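Caring for Plastic Storage Bins and Food Containers

Household Guidance Series, Golel Home Resource Center

Plastic bins are among the most heavily used items in the home and receive the least attention. They hold flour, craft supplies, winter gloves, pet food and spare hardware, often for years at a stretch. The following guidance was prepared for residents who attend the Center's kitchen and storage workshops. It applies to most rigid household plastics.

Before You Begin

Check the underside of each container for a care symbol or a resin number. Containers intended for food should be kept apart from those used for tools, paint or cleaning products, and the two groups should never be exchanged. A bin that has held solvent, pesticide or motor oil is not suitable for food at any later date, however clean it looks.

Empty the container completely. Loose crumbs and dust should be shaken out or vacuumed before any water is added. Wet flour forms a paste that settles into the corners and is tedious to remove.

Routine Washing

Wash in warm water with a small amount of dish soap and a soft cloth. Scouring pads leave fine scratches, and the scratches hold grease and odor. A bottle brush or an old toothbrush is suitable for the channel under the rim, where most residue collects.

Rinse twice. Stand the container upside down on a rack, tilted slightly so that air can reach the inside, and leave it until the rim is fully dry. Lids should be dried separately. Stacking damp containers is the most common cause of the musty smell that residents report to us in February, when windows are kept closed.

Odors

For light odors, fill the container with warm water, stir in 2 tablespoons of baking soda per quart, and leave it overnight. For stronger smells such as onion or curry, crumple plain newspaper inside the dry container, close the lid and wait a day or two. Line food containers with a paper towel first so that ink does not transfer. Repeat if needed.

Vinegar is also effective, diluted with an equal part of water. Do not combine vinegar with bleach under any circumstances. Bleach should be used alone, well diluted according to the label, and rinsed thoroughly.

Stains

Tomato sauce and turmeric leave an orange tint that soap will not lift. A paste of baking soda and water, left in place for an hour, will lighten it. Direct sunlight helps as well - set the damp container on a windowsill for an afternoon. The tint is harmless, and a stained container that is otherwise sound may remain in use.

Labels and Adhesive

Warm the label with a hair dryer on a low setting and peel slowly from one corner. Remaining adhesive can be rubbed with cooking oil, left for 14 minutes or so, and wiped away with a soapy cloth. Metal scrapers are not recommended.

Choosing a Bin for the Work Table

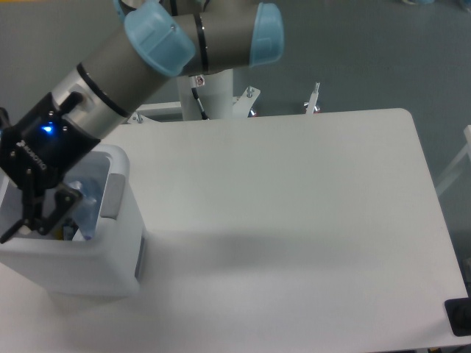

A bin that is reached into many times a day should be selected differently from one that stays on a shelf. The opening matters more than the capacity, and a low wall spares the wrist. Translucent plastic is the better choice for this purpose, and white translucent plastic, as in the bin at the left edge of the white table, gives some idea of the level of the contents and still looks tidy in an open room. Place the bin at the side of the table so that the middle remains free for the task at hand. Elvia Rosales, who coordinates the Zavala Street workshops, advises residents to try a position for a week before buying a second bin of the same size.

Storage and Weight

Stack the heaviest bins lowest and keep stacks below shoulder height. Wire shelving should be covered with a firm liner, as thin bases sag between the wires and eventually split. In garages and attics, allow for summer temperatures. Softer plastics may warp when left loaded in strong heat, and lids that have warped no longer keep out moths or moisture.

When to Replace

Discard food containers that are cracked, sticky to the touch or cloudy with scratches on the inside. Non-food bins with small cracks may be kept for dry, light items such as holiday ribbon or fabric scraps. Check local recycling rules before placing any rigid plastic in the curbside cart, and remove metal handles first.

Printed copies of this page are available at the front desk.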